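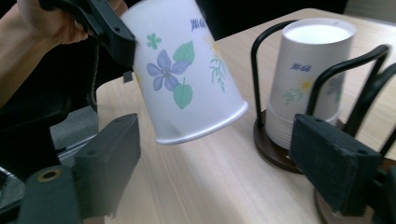 So the grip force fault came back. Same one as October, the one I said was fixed, and yes I did write a whole post saying it was fixed, go ahead and laugh. Short version: the fingers close past where they were told to stop and keep on squeezing. On a block of wood you'd never notice. On a white paper cup with a violet flower printed on it you notice right away, paper has no opinion about being crushed, it just goes. I've been using the floral ones for all the cup runs, they nest in a black wire holder next to where I work and the rolled lip gives the jaws something to slide up against if the tilt is steep.

Dec 25, 2024 and I'm writing about a gripper. Whatever. House is quiet, food is in the oven, I have maybe an hour.

What happened. I was going through the normal set. Pick from the stack, lift, tilt, set down, again. Trivmont controller, the Ahn fingers, the old Briko motor I keep meaning to swap. First bunch of cups fine. Then one closed a bit hard, dent in the side, and I put it down to me holding the thing at a dumb angle. Next one fine. Next one folded nearly flat and the motor kept pushing. I could hear it. That strained whine, if you've ever stalled a small motor you know the one. I let go of the trigger and it did not let go of the cup.

That last part is what bothers me. Crushed paper is crushed paper. But release the trigger and the jaws should open, every time, no discussion. They stayed shut 4 seconds by the log. Felt like a lot more than that. I had my other hand on its way in to pull the cup free, which is a stupid habit and I've had it for years.

Pulled the power instead. Jaws went slack. Cup fell out looking like a envelope.

OK so the log. The controller thinks the fingers are at one position, the encoder says another, and the two drift apart the longer you run. By cup 20 the gap was 6 mm. That's huge. That's the difference between holding a cup and making it into a napkin. The controller believed it still had a ways to go so it kept driving, and when the current limit should have stepped in, it didn't, and that's a second problem stacked on the first one.

In October I blamed the coupling. It was loose, I tightened it, drift went away, I posted, everybody happy. I think now the coupling was loose as a result of this and I had it backwards. If you hammer the end stops enough everything works loose. Should of looked harder. I tightened the symptom.

Took the thing apart this morning before anybody was up. What I found:

The encoder cable has a flat shiny spot where it rubs on the housing. Insulation not through, but close. When I wiggle it there the count jumps. Wiggle, jump, wiggle, jump. So there's your drift, every time the wrist turns it loses a few counts and never gets them back. Tilting is exactly the motion that flexes it. Straight up and down picks never showed it, and straight up and down picks is what I tested with after the October fix. Great testing, me.

The current limit is in the settings file and the value is right. It's just not being read. The update from the fall moved that setting to a different section and mine is still sitting in the old one, so the controller shrugs and uses the default, and the default is for a much bigger motor. No warning. Nothing in the log. I would have liked a warning!! Even one line.

And the trigger. Still not sure. My best guess is that "open" is a move to a position, and since the position was wrong, it figured it was already open enough and sat there. Only it sat there with the motor still holding. Haven't proved that. Could be something else in the release code. Need to go through it when I'm less full of coffee cake.

What I changed so far:

New cable, routed on the outside with a loop of slack so it can't touch the housing. Ugly, works.

Current limit moved to where it's supposed to be. Checked it by stalling the jaws on a rubber eraser, it cut out like it should. Did that a bunch of times.

Opening no longer trusts the position. Let go of the trigger and the motor drops power first, then moves. Slower, a little jerky. Don't care.

Power switch moved to the left side of the table where my free hand already is. It used to be behind me. Behind me! I had to twist around to reach it while the thing was whining away. If you have one of these on your desk go look at where your switch is, right now, I'll wait.

Also I'm going to home it before every run instead of once a day. Takes 2 minutes with my setup becuase the homing routine is awful, but it would have caught a gap that size with no trouble at all.

Things I have not done: swapped the motor. Bivard has one that should bolt straight in but shipping this week is a joke, so January I guess. And I haven't run a full set with tilts yet on the new cable. I did a short one, just a few cups, and the counts stayed put. A few cups is not a test. I know that now. October me thought a few cups was a test.

If you followed the October post and only tightened your coupling, please go check the cable too. Turn the wrist all the way over by hand with the power off and watch where it rubs. Then check that your current limit is really being used, don't just read the number in the file, stall it on something soft and see. I'm putting a note on top of the old post that points to this one.

And keep your fingers out of it. Mine included.

More when I've done the tilt runs. Timer's going off, gotta get the oven.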